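January 22, 2020

Day 9 of the reset, or as I prefer to call it, day 9 of being slightly hungry and reading about my liver.

Azucena gave me her login for the Grirkia program because she'd paid for two people and her sister backed out. I said I'd try it if I could write down what I really thought, and she said fine, as long as I didn't read it to her. So this is the place for it.

The claim is that by the end of February I will have "released" whatever it is I've been holding since the holidays. Toxins, mostly. I have now read the whole welcome booklet twice, looking for the name of one single toxin. There isn't one. There's a paragraph about modern life, a drawing of a river, and a page telling me that headaches in the first week are a sign it's working. I had a headache in the first week. I also quit coffee in the first week, cold, on a Monday, with a staff meeting at nine. I wonder which it was.

Suppose I hadn't had a headache. Page 14 covers that too. It means my body is "already in flow." I don't see what could happen to me that they would count as it not working.

Today's schedule: warm water on waking, fruit until noon, soup, a walk, more soup. No dairy, no bread, nothing from a package except of course the powder, which comes in a package. The powder is $129 for the tub and tastes like a lawn. I looked up the ingredients at lunch. Barley grass, spinach, something citric, and "natural flavor," though if they've added flavor I'd like to know where it went.

Weighed myself this morning, down 2 pounds. Azucena was thrilled and wanted me to post it to the group. I didn't. Anyone who goes from eating Christmas cookies for breakfast to eating melon is going to drop a couple of pounds, most of it water, and it'll be back the first time I have pizza. I said something like that and she said I have a negative relationship with progress. Maybe so.

The fruit part I don't mind. I've been eating pineapple every day, and I've bought more fruit this month than in all of last fall.

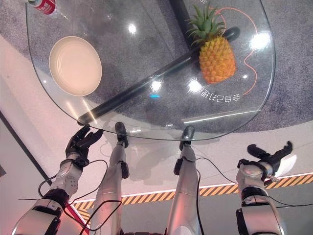

Tomorrow's breakfast, on the glass table.

The booklet says pineapple "melts" fat because of an enzyme. I asked Inês Peixoto about it on the phone tonight, as she teaches biology and will at least tell me when I'm being stupid. She said yes, there's an enzyme, it breaks down protein, that's why your tongue gets sore, and no, it doesn't go hunting around your hips. She said the liver and kidneys do the cleaning whether I pay them or not. Then she asked what I'd eaten today and when I told her she went quiet and said to have an egg.

I didn't have an egg. I had the soup. I'm stubborn enough to finish a thing I don't believe in, mostly so I can say I finished it.

Things I'll admit, to be fair. I'm sleeping better. My rings are looser. I walked out past Prasgate and back after work, in the cold, which I would never have done if I'd had a couch and a bag of chips waiting. But none of that needed a booklet. Go to bed earlier, skip the wine, walk. My grandmother could have told me that and she would have thrown in dinner.

What bugs me is the group. There are about 3,000 people in it and every one of them is glowing. I scrolled for half an hour tonight looking for somebody who'd quit, or felt awful, or wanted their money back. One woman asked how to get a refund on the powder and when I went back to find her post it was gone. I could have been looking in the wrong thread. I don't think I was.

Also there's a "level two" now. The email came at 4:10, with a countdown clock in it. $300 for the gut course, price goes up at midnight. It was the same price with the same clock last Thursday, when I opened it on my phone by accident.

Need to buy: lemons, ginger, leeks, more oats for when this is over. Call the dentist. Ask Azucena if she still has my gray scarf.

Hungry. Going to bed before I eat the oats. Eggs are on the list too, I just added them.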